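The 84 and the Drivcombe branch

27/10/2026

I have been riding the Drivcombe branch for nine years, so I suppose I can write about it once without being accused of having a hobby.

The new timetable came in at the end of September. The operator put up a sheet on the platform with the old times crossed out and the new ones next to them, in a font you need to stand close to read. The short version is that the train I take in the morning now leaves 31 minutes past the hour, where it used to leave at a quarter past, and the one after it is gone.

I don't mind the later start. What I mind is the connection at Rindska. The old train got in with enough time to walk over the footbridge and get on the 84 bus without hurrying. The new one gets in as the bus is closing its doors. On a good morning the driver sees people coming down the steps and holds it. On a bad morning you stand at the stop and wait for the next one, and the shelter there has had no glass on the windy side for as long as I can remember.

I wrote to the operator. The reply came after nine days and said that connections with other providers could not be guaranteed. I then wrote to the bus company, and they said the 84 had not changed its times and any question about trains should go to the train operator. I have both replies in a folder. I believe both of them are correct, and neither one gets me to work.

The reason given for the change is track work on the stretch before Pudetti, where trains have been slowing down over the old bridge. I have no argument with that. The bridge has needed work for years and you could feel it through the floor of the car. If they had said the trains would be slow until it was finished, and left the departure times alone, most of us would have shrugged and brought a book. Taking out a train as well seems like a separate decision that got tucked in behind the first one.

There was a meeting in the hall at Anghel in the evening. The room was fuller than I expected. A man from the operator had a slide that said the dropped train carried few passengers. A woman near the front pointed out that it was the train the high school kids used, and that they were on vacation during the week when the passengers were counted. He wrote that down. I don't know where things go after they are written down at a meeting like that, but he did write it down.

Somebody has started a petition. It needs 500 signatures before the county has to put it on an agenda. I signed it at the station coffee window, which is where the paper copy lives, next to the lost gloves. I would like it to work. I would settle for the bus leaving a few minutes later, which would cost very little and fix most of the problem for most of the people I see every morning.

For anyone else making the same trip, these are the options as I understand them:

Take the earlier train. It still runs, it is nearly empty, and you will be in Rindska with time for breakfast. The waiting room there is open early and the heater works.

Take the new train and stand by the front doors. The front doors stop closest to the footbridge. I have made the bus that way more often than I have missed it.

Drive to Pudetti and park. The lot is $2 a day and fills up early. It also means driving past the bridge work, where one lane is closed under the tracks.

Monthly passes bought before the change can be turned in for a partial refund, but you have to ask for the form at the ticket window in Rindska. It isn't on the website, and the machine on our platform doesn't know anything about it. Bring the pass and the receipt. I had thrown out my receipt and they took a bank statement, after some discussion.

I have been taking the earlier train for two weeks now. It means getting up in the dark. The upside is a quiet seat on the left side, where the river is. I'll post again when the petition goes in or when the bus times change, whichever happens first. 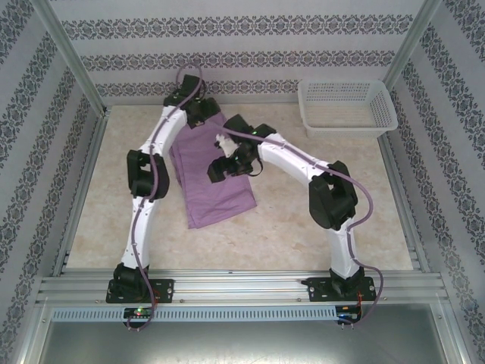 Two robot arms on their rail, with a folded purple cloth.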